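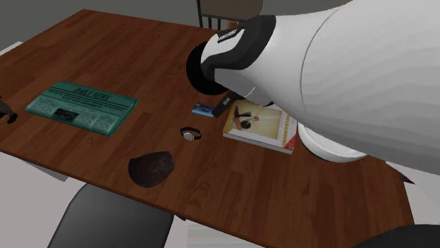 Can you build a useful table-clearing robot at home for the price of a used car?
On what I have seen in our workshop so far, you can build one that clears a simulated table, slowly, if you are the one who laid it.

Leave that up while people sit down. Don't apologise for the answer.

Opening (3 minutes, no more)

I'm Bernadette Gilbert, I have a bench at Clullgate and I pay the same monthly fee as everyone else. I don't work for anybody who sells arms. I was asked to give the encouraging talk and said I'd give the other one.

The project is called Cordier. Arben Berisha started it in June with a second-hand desk and a lot of optimism. The plan was to do all the work in simulation first, then buy or build an arm, then have it tidy the long table in the shared kitchen. We are still at the first part. I want to talk about why, and about whether the second part should happen at all.

What we have

A simulated room with a dining table. A simulated Franka arm, which none of us could afford in the flesh. A set of household things to put on the table: newspaper, card, watch, book and so on. A planner that Arben wrote, called Jendar, which picks a target and works out a path to it.

The computer is mine. It was bought for video editing and it now does neither job well.

Ask who in the room has run a simulator at home. Ask how many of those have a real arm. Wait for the second answer.

The numbers

1,055 trial grasps logged.
159 that I would call a success.

Arben's count is higher. He lets a grasp pass if the object leaves the table. I want it to leave the table and then arrive somewhere on purpose. We argued over this for a whole evening and I still think I'm right, but say clearly that it is my definition on the slide.

Do not turn it into a percentage. Somebody will do it in their head anyway.

Flat things

The blue card is the worst object we have. It lies flat on the wood and a two-fingered gripper has no edge to get hold of. A person slides a card to the edge of the table and pinches it there. Jendar doesn't know about edges. It goes straight down, closes, and reports that it is holding something.

The newspaper is nearly as bad. In the simulator ours is a stiff sheet. A real newspaper bends and comes apart and takes your tea with it. So if we do get good at the simulated one, I'm not sure what we'll have learned.

The watch I have more hope for, as the strap stands up in a loop. The book ought to be easy, and would be if it were narrower. Measure the book before you boast about the gripper. We did this in the wrong order.

Physics you shouldn't trust

Contact is where home simulation falls down. Friction on our tabletop is one number, typed in by Arben, and he can't remember where he got it. Change it and the results change with it. I changed it twice without telling him and he congratulated himself both times - he knows now, it's fine to mention it.

Also look at where things sit before you start a run. Objects don't always end up resting on anything. The black ball by the lamp is a good one to point at, hanging there in front of the lamp's base. Nothing in the log complains about it. The log only knows what we asked it to check, and we hadn't asked.

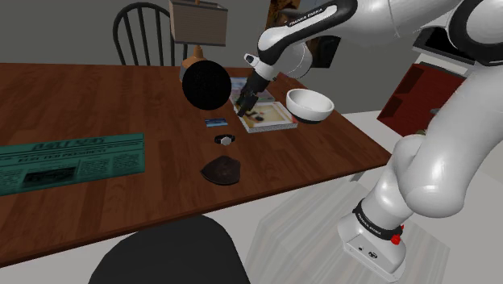 Should we buy the arm?

Flaltik is the kit Arben wants. I have read the manual and the parts list. My worries, in the order I'd raise them:

It needs clamping to something heavy, and the kitchen table isn't heavy.
There is no guard, and people walk through with soup.
The joints are 3D printed, and I can't find how long they last under load.
All our tuning was done on a simulated arm of a different make.

That last one matters most to me. Months of settings may be worth nothing on day one. Arben says some will carry over. Possibly. I'd like him to name which.

What would change my mind

2 things. A run where somebody else lays the table and we don't touch the settings. And a gripper on a stick, no arm at all, held by hand, that can lift the card off the real kitchen table. It would cost very little and take an evening.

If the hand-held one can't do it, the kit won't either.

Questions

Likely: why not suction? Answer: fine for the card, poor for the watch, and the pump is loud. Arben disagrees, let him have the microphone.

Likely: is it worth doing for fun? Answer: it has been, mostly. I'd just keep the fun and the purchase order apart.

Switch off the projector at the wall afterwards, the remote is missing.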